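Ki Street Unit – Host's Guide
Section 6: Running an open-day street demonstration

Use this section when visitors will follow the robot along a public road. For indoor showings, see Section 5. You need a driver and a walker, both trained on the handheld stop. The views in this section are of the kind visitors follow on the Zornilum screen.

Views from the robot on a residential street 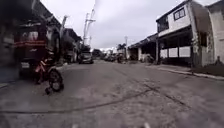
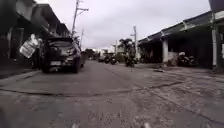
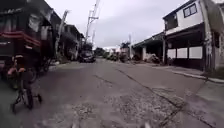
6.1 Before visitors arrive

1. Walk the full route on foot. Mark cracks, broken pavement and raised curbs on the route sheet.
2. Talk to the people who live along the route. Tell them the start time and how long you expect to be there.
3. Charge both battery packs. Keep the second pack with the walker, out of the sun.
4. Set the speed limit to Visitor. The setting is under Drive > Limits and needs the host code.
5. Test the handheld stop with the robot standing, then again at walking pace.

CAUTION: Do not start if either stop test fails. Changing the pack does not clear a stop fault. Code 294 means the handheld is not paired; code 608 means the stop circuit is open. For code 608, call Flumetti service.

6.2 During the demonstration

1. Gather visitors on the sidewalk and give the safety talk before you power the legs.
2. Start the Zornilum screen and check that the picture is live. A gray bar at the top means it is delayed.
3. Drive out at low speed. The walker stays level with the robot, on the traffic side.
4. Stop for any moving vehicle, and for any child or animal near the route. Wait until the way is clear – do not steer around them.
5. Keep visitors at least 2 meters back. One visitor at a time may look at the handheld, with the robot stopped.

Note: Some road seams read as a step. The robot will slow down and lift its feet higher. Let it finish before you give a new command.

6.3 After the demonstration

1. Sit the robot down on flat ground and switch off the legs.
2. Wipe the feet and check the pads for gravel.
3. Save the log and send it with the route sheet to Si-woo Do at the Althorpe office, who keeps the visit records.

If it rains, go to 6.4, Ending a visit early.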